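Klemmkraft und Toleranz

5/4/22

Nach dem Umzug der Werkstatt habe ich die Schubladeneinsätze neu gezeichnet. Rastermaß 24 mm, Wandstärke 2 mm, gedruckt auf dem Bright mit Filament von Teltent. Die ersten Einsätze saßen zu stramm. Ursache war der Schrumpf: Das CAD-Modell braucht in X und Y den Faktor 1,028, sonst passt die Nut nicht zur Feder.

Die Seitenwände habe ich danach um 8 Grad angeschrägt. Das kostet etwas Volumen, aber die Einsätze lassen sich einhändig entnehmen. Die Schublade von Pamelano ist hinten schmaler als vorn — das steht in keinem Datenblatt. 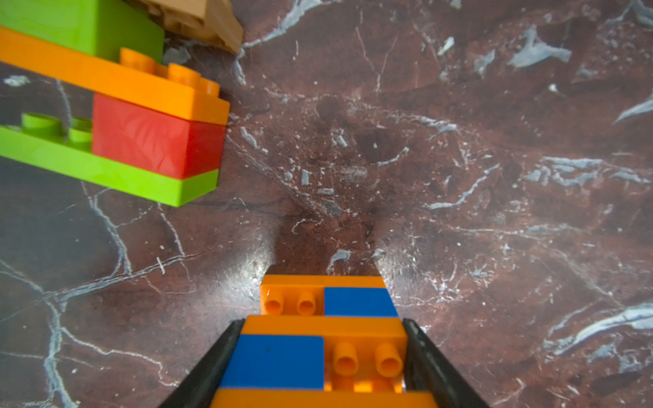 Eine Steckverbindung hält über Reibung, und Reibung verlangt Übermaß. Wie viel, hängt vom Werkstoff und von der Zahl der Kontaktflächen ab. Bei Klemmbausteinen wie den orangen und blauen auf dem Foto greifen runde Noppen in die nächste Lage. Meine Einsätze haben nur Nut und Feder, also weniger Kontakt. Version 2 bekommt deshalb Rastnasen. Die Zeichnung liegt bei Ekik, Druck im August.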